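From: Armelle Rey
To: lukard-builders list
Date: 8/28/20
Subject: Re: [lukard-builders] Taping the table for two arms

Miah wrote:
> We have our second arm bolted down now and I'm trying to lay out
> a table both of them can use. Your last post said you'd covered
> yours in paper and taped a grid on it. How big are the cells, and
> does the tape hold up? Also, do you run both arms from one program
> or keep them separate? I don't want to buy another controller
> if I can avoid it.

Miah,

Separate programs, one pendant per arm. I tried to get them talking to each other in March and gave up after two weekends. For now each arm has its own half of the job, and they trade a signal on a pair of digital lines when one of them wants the middle of the table. It's slow but I haven't had a collision since.

The cells on mine are 475 mm on the long side. I picked that to suit the width of the paper roll and for no better reason. Blue tape over brown paper. The seams are the weak spot, so put the tape right on top of them where you can. Creases haven't bothered the gripper so far, though I'd iron out anything near a pick point.

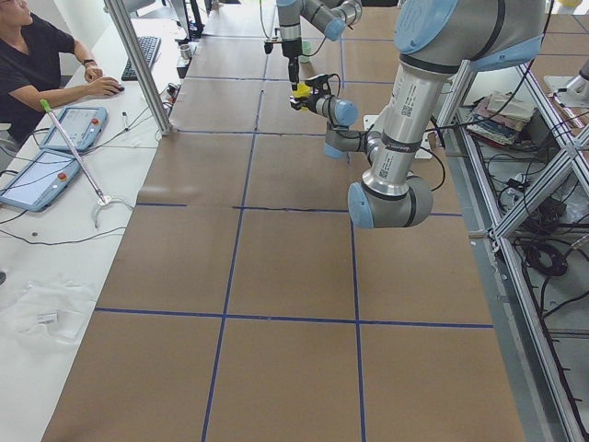

Both arms over the paper, yellow piece in the near gripper. Pendants are on the desk at left.

You'll notice the desk runs right alongside the table. I like having the stop buttons within reach of the chair, and it saves on cable. The drawback is that the desk fills up. If the Jerncombe shop has room, leave yourselves a wider gap than I did and put a shelf over it.

On your other question from last week, about teaching positions: I define one user frame per table, with the origin at a tape crossing, and teach everything relative to that. When the paper gets replaced I touch up three points and the rest follows. Before that I was reteaching every point by hand, and there were 146 of them.

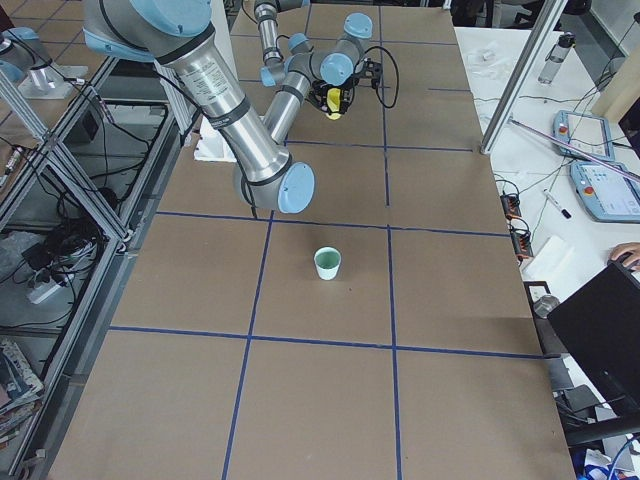

Cups are still the hard part. A paper cup weighs next to nothing, so if the fingers come down a little off center they push it over before they close. I slowed the last part of the approach and that helped. What helped more was coming in higher and only dropping straight down at the end - check that the elbow has room when you do this, because mine gets quite low over the table on some of the nearer cells.

Two things I still haven't solved. The cable at the wrist wants to loop out to one side when the last joint turns, and I'd like a clip that doesn't leave marks on the arm. And I need a better way to get the old tape up without tearing the paper under it. If anyone at Lisbridge has a trick for either one, please post it to the list.

I can send the signal handshake as a text file if you want it. It's short.

Armelle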